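Printing from stone in a narrow building

The printer behind Tidia has been making lithographs for other artists long enough to have stopped keeping a list of them. The workshop is on the second floor of a former hardware store and has two presses, a long wall of stones on steel racks, and one window that opens. Prints leave under the Tidia name and are sold through the workshop and through Kondano, a gallery that takes a share of each edition. The printer agreed to talk on the condition that the piece be about the work and leave the printer's own name off it.

We met on a morning when no artist was booked. A stone was being grained for a job later in the week, and most of the first hour was spent next to it.

"Graining is where you find out if you want to do this for a living," the printer said. "You put grit and water on the stone and you push a levigator over it, and then you wash it off and do it again with a finer grit. If you leave one scratch from the coarse grit, it prints. You see it in every impression."

The workshop grains in three stages and checks the stone with a straightedge and strips of newsprint between each one. A stone that is low in the middle prints pale there, and no amount of extra pressure fixes it. The printer learned this by trying extra pressure and cracking a stone that belonged to a former employer.

"I paid for it out of my wages. It was a gray one, too. The gray ones are harder and they hold a fine crayon line better than the yellow. I would still rather have that stone than most of what is on the rack."

Most of the stones came from a commercial label printer called Rudd, which closed its stone department decades ago and kept the stones in a basement. The workshop bought the lot. Many still had labels on them, for canned fruit, cough syrup and cigars, drawn in reverse by people whose names were never recorded. The printer pulled proofs from several before graining them off and keeps those proofs in a flat file drawer. They have never been offered for sale.

"People ask why I didn't keep the drawings on the stones. I bought them to work on. A stone with a label on it is a very heavy label."

An artist who comes to Tidia usually gets a week. The first day goes to drawing tests on a small stone with every crayon and three dilutions of tusche. Painters tend to like the tusche and are often surprised by how it dries. Some skip the test and start on the big stone, which the printer allows but does not recommend.

"They look at the wash when it's wet and they think that's the print. The wash on the stone and the wash on the paper are two different things. What matters is how much grease is in it. You can have something that looks like a light gray and it prints solid black. I tell them that on the first morning and I tell them again on the second."

After the drawing is finished, the printer dusts it with rosin and talc and etches it with gum arabic and a little nitric acid. The strength is adjusted by eye. A delicate passage may get plain gum, and a heavy black may need a stronger mix left on longer. There is a notebook for each year with the drops of acid per ounce of gum written down for every stone, and the printer still looks things up in it.

"I don't trust my memory with acid."

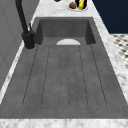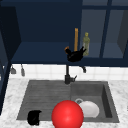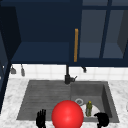
The wet end of the workshop is due to be rebuilt in June, and the printer has been thinking about it more than about any edition. At present there is one laundry sink for graining slurry, sponges, hands and coffee cups. The new plan has a graining sink with a trap for the grit and a separate place to wash out sponges. The printer wants a drainboard with grooves cut into it, like the gray sink with the three long channels, so that wet sponges and rollers' end caps can sit without lying in their own water. Marble for the counter is out of the question, as it is close enough to litho stone that a splash of etch would mark it. The counters will be stainless steel, secondhand if possible.

"Water is half the process. You keep the stone damp the whole time you're rolling up. If the sponge has grit in it, you've scratched the stone. If it has ink in it, you've got scum. So where I put the sponge down matters to me."

The rest of the money is going to ventilation. The one window has done the job so far with a box fan in it, but in winter the fan brings the temperature down and the ink stiffens. The printer warms the slab with a lamp on cold days and adds a little reducing oil, and would like to stop doing both.

Asked about editions, the printer got out a ledger. The smallest edition in it was 8, for an artist who wanted the stone grained off the same afternoon. The largest was 119, a two-color print for a subscription run by Kondano. That one took most of a month, with a sponger hired to keep up.

"I wouldn't do one that size again by hand. By the end the crayon work was filling in and I was stopping to re-etch. The last ones are good, but I was worried the whole time. For me the right number is 20. You can hold it together in your head. You know what the first one looked like when you're pulling the last one."

Every impression is compared with the proof the artist signed as the standard. Anything lighter, darker or off register goes in a pile. The artist goes through the pile too, and if there is a disagreement the impression is torn up. The printer would not say how often that happens.

"More with the artists who are new to it. They fall in love with a bad one. Sometimes the bad one is better, I'll admit that, but it isn't the edition. We could mark it as a proof outside the edition, and I have done that. What I won't do is number it with the others."

The ledger also has a running total of impressions signed and released since the workshop opened, and it stood at 3,194 on the day we spoke. The printer added the most recent edition while I was there, in pencil, then went over it in ink.

Paper is the largest cost after rent. The workshop buys a heavy cotton sheet for most work and a thin Japanese paper for chine collé. Sheets are torn to size against a steel bar, dampened only if the artist wants a softer black, and kept under boards with the grain running the same way. A change at the mill a few years ago made one paper slightly warmer, and an edition that was half printed had to be finished on sheets begged from another shop.

"You would not see it on one print. You'd see it if you had two side by side, and collectors do put them side by side."

The workshop's own project, when there is time for it, is a portfolio called Skorkik. It is a set of prints by artists who have never made a lithograph, all on the same stone size and all in one color. The word came from a misspelled crate label and has no meaning that the printer knows of. Each artist gets the same stone, the same paper and the same black ink, and the stone is grained between them. Some of the sheets are drawings of people. One is a page of handwriting that had to be written backward with a mirror propped against the rack, and the artist made one mistake and left it in.

"I liked the idea of one stone going through all of them. It's a bit thinner at the end. I measured it at the start and I'll measure it when we're done, and I'll print that on the colophon."

The portfolio will be boxed in plain gray board. Kondano has asked for a cloth box and a higher price, and the two sides have been going back and forth over it since last year. The printer's view is that anyone who wants a cloth box can have one made.

Teaching comes up often. The workshop used to run weekend classes and stopped. Two days is enough to pull a print from a stone someone else has prepared, but it is too short for a student to grain, draw, etch and print one alone, and the printer did not like sending people home with half of it. There is now one apprentice at a time, for a year, paid by the hour. Apprentices spend the first weeks graining and sponging. They get a small stone of their own and can print on it after the press is free for the day.

"I was told to watch for six months before I touched a roller. I think that was too long. I let them roll up in the second month, on something of mine, so if it goes wrong it's only my drawing."

The printer does draw, though little of it is shown. A few small stones on the lowest rack have landscapes on them, done from the roof of the building. They have been proofed and put away. When I asked if there would be an edition, the printer said the press was booked, and went back to the stone on the graining table, which still had the finest grit to go.

The workshop is open by appointment. Prints in stock can be seen in the flat files, and Kondano keeps a selection framed. Requests for the Skorkik portfolio are being taken now, with boxes to follow after the building work.

Interview conducted Tue 4 April at the Tidia workshop.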